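Please let the simulated room be boring

By Apolline Ferrand

I write control software for small arms, and most of my working day passes in simulation. For two years I have heard the same complaint from people who visit our office. They look at my screen and ask why the world is so poor. Where are the shelves, the cups, the cables, the messy table? A customer from Courtois said to me in August, very politely, that it looked like an old video game.

I want to defend the old video game.

When we started the Druta planner, we did what everybody does. We bought a pack of rich kitchens and put the arm inside. The demonstrations were beautiful and the debugging was terrible. If a grasp failed, I had to ask whether the cause was the depth estimate, the collision mesh of a chair, the reflection on a kettle, or my own code. In most cases it was my own code, but I needed a full afternoon to be sure. We kept a list of failures from that period, and it has 872 lines. Beside many of them I wrote only "unclear".

Then my colleague at Bronix sent me a scene file that he used for checking the camera on the wrist. Two tiled walls, one corner, one small window with blue panes, and the gripper open with nothing in it. I thought he had forgotten to attach the rest.

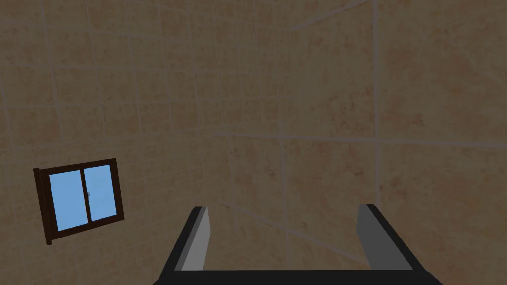 What an empty corner can teach

A tile grid is a very honest ruler. In the file, all tiles have the same size, so the grout lines tell me at once if the camera model is wrong. When the lens parameters are bad, the straight lines bend. When the pose of the wrist is late by one step, the corner moves before the fingers report that they moved. In a kitchen I would see the same error as a small shaking of a cup, and I would blame the cup.

The window is useful also. It is the one thing on those walls that does not repeat, and our feature matcher loves to confuse one tile with its neighbour. With the window in view, it has something to hold on to. We turn the wrist until the window is gone and look how long the estimate stays good. In the first version it stayed good for 7 frames. I will not pretend that I was proud.

I know the argument from the other side. Real rooms are full, light is changing, people leave bags on the floor, and a planner which has only seen beige tiles will be surprised by all this. I agree completely. Our Brodance tests use crowded rooms, and nothing is shipped without them. My point concerns the order. If the software cannot say where its own hand is in front of a plain wall, I do not see what it can learn from a rich one, except how to hide its mistakes better.

There is also a question of money — rendering time is not free, and our small team shares eight machines. The tiled corner runs on my laptop while I drink my coffee. I can repeat a test after each change in the code, and so I do repeat it. With the kitchens I waited for the evening, and some evenings I was tired and did not run them.

The customer from Courtois came back later and asked again about the old video game. I showed him the pose error plotted next to the tiles, and he asked if he could have the scene file.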